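Brondwood Cask Strength Batch 2, box variations?
Whisky Collecting > Bottles and Packaging

tidewrack
Posts: 106
October 3, 2019

Picked up a Brondwood Batch 2 at an estate sale in Ballarat and I'm trying to work out which release it belongs to. The bottle is the squat shape with the cork stopper and the wax dipped over the shoulder. The box is the grey one with the slide-off lid. Every Batch 2 I've seen listed has the hinged box with the magnet closure, and the grey slide-off box is meant to be Batch 1 only.

The bottle number is hand-written on the back label and is in the low 2,000s. I had understood Batch 1 was 1,000 bottles and Batch 2 was 3,000, so the number fits Batch 2. The neck tag is missing. Fill level is good, into the neck.

Is it a married set, or did they ship some of the second batch in leftover boxes?

mashbill_mick

Married set. Someone had two bottles, drank one and kept the better box. I see it all the time with Brondwood because the grey box is nicer than the magnet one, and the magnets fall out anyway.

Check the cardboard insert. The Batch 1 bottle was a touch narrower at the base, so a Batch 2 bottle should be tight in the cutout. If it's been forced in you'll see scuffing on the grey paper around the hole.

tidewrack

No scuffing that I can find. It sits in there fine and lifts out with one finger. I'll take the insert out tonight and look underneath.

parlour_dram

I don't agree with Mick on this one. Brondwood changed box suppliers partway through Batch 2, from Istel to whoever makes the magnet ones now. The early Batch 2 bottles went out in Istel boxes with a recut insert. I bought mine at the cellar door on release day in January and it came in the grey box. I carried it home myself and it has been in my cupboard since.

The easy tell is the underside of the base. Istel put a small blind stamp in the corner. On the Batch 1 boxes the stamp is on the left when the lid opening faces you, and on the recut ones it's on the right.

mashbill_mick

What number is yours? If the early ones went out in grey boxes then tidewrack's bottle should be in the 1,000s at the latest, surely. A number in the low 2,000s isn't early.

parlour_dram

The numbers weren't sold in order. Mine is higher than his and I was near the front of the queue. They pulled pallets as they came.

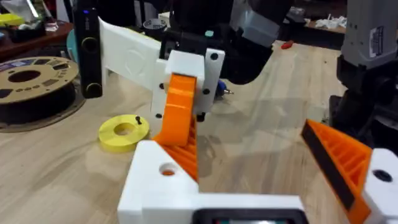
I'd also be careful about the batch sizes people quote. The 1,000 for Batch 1 is on the label, so that one is solid. The 3,000 for Batch 2 came from a newsletter before bottling was finished, and I've never seen it on anything printed later. If anyone has a Batch 2 numbered close to 3,000 I'd like to see the back label.

Homance

I've had three of these through my hands over the years and one was in a grey box. I assumed it was married and priced it down. Now I wonder. Sold it to a bloke in Hobart so I can't check the base.

For what it's worth, the auction houses don't distinguish. The grey box with a Batch 2 bottle gets described as "box, some wear" and it goes for the same money as the magnet one. The missing neck tag will cost you more than the box question will.

Ffion Hopkin

I collect Bangera mostly, but they used Istel for the first few releases as well and the stamp business is the same there. Left corner on the early run, right corner after the insert was changed. So parlour_dram's description sounds right to me for the supplier, even if I can't speak for Brondwood.

Please don't peel anything to look for it. On the Bangera boxes the stamp is under the felt on some of them, and people have wrecked good boxes trying to get the felt up. If you hold a torch flat against the surface you can usually pick up the outline through it.

mashbill_mick

Fair enough on the stamp. I still think most of the grey box Batch 2s out there are put together from parts. One person getting one at the cellar door doesn't make it a variation.

parlour_dram

I never said most. I said they exist.

tidewrack

OK, insert is out and back in again. There's no felt on the base, just paper. The stamp is on the right-hand corner with the opening facing me. It's faint but it's there. The cutout edge is clean and the colour of the card is the same all the way around, so I don't think it has been trimmed at home.

I'm going to call it an early Istel box and leave it at that. Does anyone have a spare neck tag, Batch 2, green cord? Happy to pay or swap. I've got a couple of Bangera tags if Ffion is interested.

Ffion Hopkin

Which Bangera releases? Send me a message with a photo of the backs.

Homance

I might have a Batch 2 tag in the shed but the cord is gone. It's yours for postage if I find it.

mashbill_mick

Put up a photo of the stamp when you get a chance. I'd like to compare it with the one on my Batch 1.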